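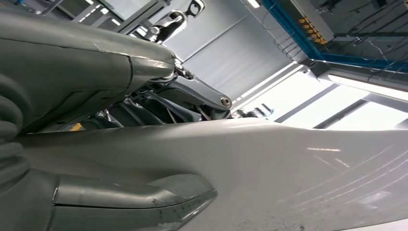

Wrist view, left arm, with the white panel below and the window side of the hall behind.

Clenmont Arm Data Group – minutes of the meeting held on 16th March, upstairs room

Present: Yogesh Ahuja (chair), Akash Upadhyay (minutes), the two day operators, one person from Ikby by phone.
Apologies: Duangkaew site.

1. Minutes of the last meeting
Agreed with one correction. Item 3 should have said the wrist cameras, not the overhead cameras.

2. Episodes recorded
Akash reported 41 episodes for the panel task since the last meeting. Of these, 37 have been accepted and 4 sent back. Two of the four had the wrong task text attached and can be fixed without recording again. The other two stop before the gripper lets go and will be dropped.
Yogesh asked whether dropped episodes are still being copied to Kurnmont. They are. Akash will change the copy script so only accepted ones go across.

3. Wrist views
The wrist picture at the head of these minutes was looked at. The white panel fills the lower half and the windows on the right come out nearly white. Yogesh said the exposure should be fixed by hand at the start of each session and left alone, so that the brightness does not jump when the arm turns toward the glass. The operators would prefer blinds. Ikby pointed out that the finished system will be run in daylight, and that some bright examples are wanted in the set. Agreed to keep the window side in, with exposure fixed, and to record a second batch after dark for comparison.
There was some discussion of tilt. The view leans a long way over when the wrist is rolled. Ikby does not want the video turned upright afterward. The files stay as recorded.

4. Marks on the panel
Curved scratches and a few dark specks show on the right part of the white surface. One operator asked if it should be polished. Left as it is for this batch. Any change to the surface is to be written in the session log with the time – a line is enough.

5. Operator notes
Notes are still uneven. Some say only "ok." From Monday each note should give the task text, the start position and whether the operator had to take a second try. Second tries are kept and tagged. Akash to put the tag list on the wall by the desk.
The operators asked for shorter sessions in the afternoon. Agreed, 3 blocks with a break between each.

6. Storage
The Kurnmont drive has room until October at the present rate. No action.

7. Any other business
Duangkaew has asked for a sample of accepted episodes with notes. Yogesh will send it once the task text is corrected.
The chair by the left station needs a new wheel.

Actions
Akash – copy script, tag list, task text on two episodes
Yogesh – exposure setting, sample to Duangkaew
Operators – evening batch, session log

Next meeting to be set by email.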